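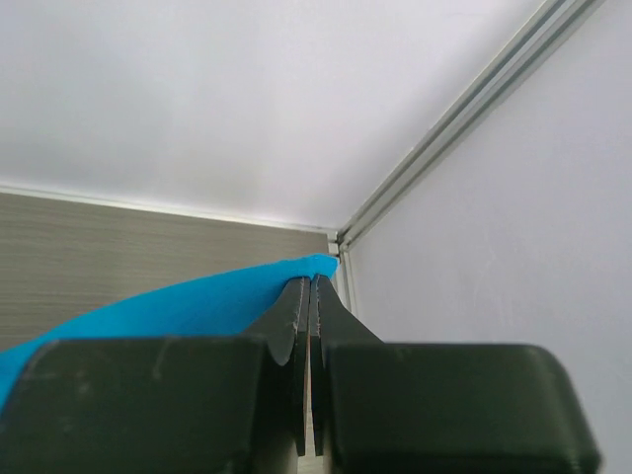 Blue cloth held at the tip, white panels and metal rail behind.

September 2026
Textile bench, cloth handling notes

Picking up the blue fabric again after leaving it alone since March. The questions are the same as they were then: where to take hold of a piece of cloth so it hangs in a way we can use, and how to store the pieces so they start out in the same condition each time.

The blue pieces are cut from the Vitale roll. I cut nine more this morning, 400 mm on the long side, and overlocked the edges on five of them. The other four are raw. Raw edges shed a lot of lint, and after a few handlings the corners get soft and start to curl under. I would like to stop using raw edges entirely but we still need a few to compare against the March set, so they stay in the bin with the green tag.

Pinching. A small pinch near the tip leaves most of the cloth free to fall, and that is what we want for unfolding. A deep pinch gathers too much and puts a crease in that takes an iron to get out. I tried both by hand on the overlocked pieces before lunch. With the small pinch the cloth dropped into two long folds most of the time. With the deep one it bunched near the top and stayed bunched when I laid it back down. Noemi Farina thinks the weave direction matters more than the depth of the pinch. She may be right. I had not been marking the weave direction, so I can't say from my own notes. From now on there is a pencil arrow on the back of each piece, near one corner, pointing along the warp.

Washing. The new pieces went through one cold wash with no softener, then flat drying on the rack. They came out a bit stiffer than the old ones. The old ones have been washed so many times that I don't think we can match them, and I would sooner retire them. Shrinkage on the long side was small, a few millimeters, and I trimmed nothing.

Color. The bright blue was picked because it stands out against the white panels and the wood grain. No complaints there. I also looked at the gray cotton from Mokutness, sample 819, but it is close enough to the wood-grain surface that I kept losing the edge of it when I looked up from the bench. Put it back in the drawer. If we want a second color I would go with something warm.

Storage. Pieces kept folded in the Broteo box pick up a cross-shaped crease, and the crease decides where the cloth bends later. Rolling them on a cardboard tube works better. I cut down an old tube and rolled five pieces on it, with the arrows facing out. Will check them after the weekend. If the outer piece curls, I'll try a fatter tube.

Lint. Wiped down both white panels and the rail with a damp rag. Most of the fluff was blue, so it is ours. The rail collects it along the underside and it has to be wiped from below as well. A lint roller was no good on the rail, it just slid.

Supplies. We are down to the last of the blue overlock thread. I put in an order with Pulludix for two cones, plus a bag of 50 small safety pins for tagging. The pins we have now leave rust marks if a piece goes in the wash with one still on — I lost one good piece that way in March.

To do
Iron the four raw-edge pieces on low, no steam.
Put arrows on the old pieces too, or throw the old pieces out. Ask Noemi which.
Repeat the small pinch by hand, once along the warp and once across, same piece both times.
Write the wash date on the tube.
Find the good fabric shears. They are not on the hook.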